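**Thread: Romwood dedicated server drops out of browser after 1.8 patch**
Board: Server Hosting / Linux and Windows

---

**xiao_chunhua** wrote, April 11, 2018:

Self-hosted Romwood server, Debian 9, wired, static IP. Since the patch it shows in the in-game browser for a few minutes after a restart, then disappears. Direct connect by IP still works. Friends already in the session are not kicked. Config is unchanged from March.

Pictures from my desk:

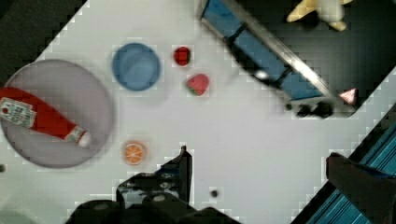
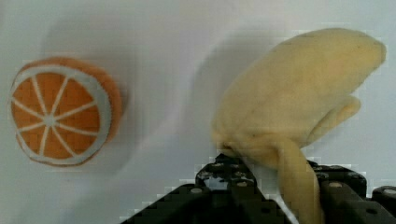
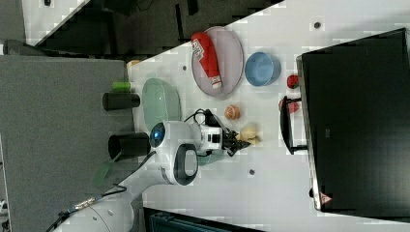
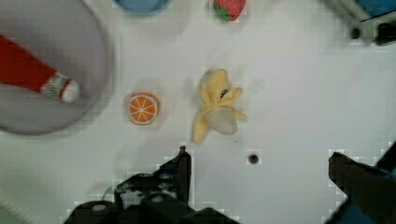
The log shows the heartbeat going out on the query port, then this:

```
[master] heartbeat sent
[master] heartbeat sent
[master] ack timeout, retry 1
[master] ack timeout, retry 2
[master] delisted
```

Things I have tried: full reinstall, fresh config, firewall off, a different query port. No change with any of them. The process has been up with no crashes and memory is flat.

---

**findberg_ops** wrote:

Which build number is the server reporting? Type `version` in the console. The client and the dedicated server package did not ship at the same time, and the master list drops anything with a mismatched build at the second check. The first check only reads the name and player limit, so you get listed for a short while.

---

**xiao_chunhua** wrote:

Server says 3224. The client main menu says 3,224 as well. So no mismatch.

---

**findberg_ops** wrote:

OK, not that. Post your `network.cfg` with the password line removed.

---

**xiao_chunhua** wrote:

```
game_port = 2188
query_port = 2189
max_players = 8
heartbeat_interval = 120
bind = 0.0.0.0
listed = true
```

---

**yulan.m** wrote:

Heartbeat interval is the problem. The patch notes have one line on it under "Misc": the master server now expires entries sooner. Mine was set to 120 too and did exactly the same thing. Changed it to 30, restarted, and it has stayed listed since last night.

---

**Zhuoran Hao** wrote:

I don't think that explains the log. If the entry had expired between heartbeats there would be no ack timeouts, only a gap in the browser and a relist on the next heartbeat. The log shows replies not getting back to the server at all. That is NAT or the router closing the UDP mapping.

A lot of home routers drop an idle UDP mapping quickly. With a 120 second interval the mapping is gone by the time the next heartbeat goes out, the router assigns a new outside port, and the master server sees a heartbeat from a port it has no record of. It ignores it. Lowering the interval hides this, it doesn't fix it.

---

**yulan.m** wrote:

It was fine on 120 before the patch, on the same router. Something changed on their end.

---

**Zhuoran Hao** wrote:

Both can be true. The old master server matched entries on IP only. If the new one matches on IP and port, a remapped port is now a failure where it wasn't before. Run this and watch the source port on the WAN side if your router lets you:

```
tcpdump -n -i eth0 udp port 2189
```

---

**xiao_chunhua** wrote:

On the LAN side the source port is always 2189. On the router's session table the outside port is different on each heartbeat. I had a forward for 2188 only. I assumed the query port was covered by UPnP, but UPnP is off on this router (I turned it off myself last year).

---

**Zhuoran Hao** wrote:

Then forward 2189 UDP statically and leave the interval alone for the test, so that you change one thing at a time.

---

**gelent_fan** wrote:

Just rent from Gelent and skip all of this. Mine never left the list.

---

**findberg_ops** wrote:

He asked about a self-hosted box. Please keep hosting recommendations in the pinned thread.

---

**xiao_chunhua** wrote:

Static forward for 2189 added, interval still 120. Listed for the whole evening, no ack timeouts in the log. A friend on another ISP can see it in the browser too. I also tried an interval of 30 with the forward removed, and it stayed listed that way as well.

I'm keeping the forward and setting the interval to 60.

---

**yulan.m** wrote:

So 30 does work without the forward.

---

**Zhuoran Hao** wrote:

It works on a router whose UDP timeout is longer than 30 seconds. Some are not. I would still put the forward in the guide.

---

**ximeng_x** wrote:

Same symptom here, but I'm behind carrier-grade NAT and can't forward anything. Interval of 30 got me back on the list, and it drops off maybe once a day. Is there a way to force a relist without a restart?

---

**findberg_ops** wrote:

`master.register` in the console. You need to be logged in as admin. It won't kick players.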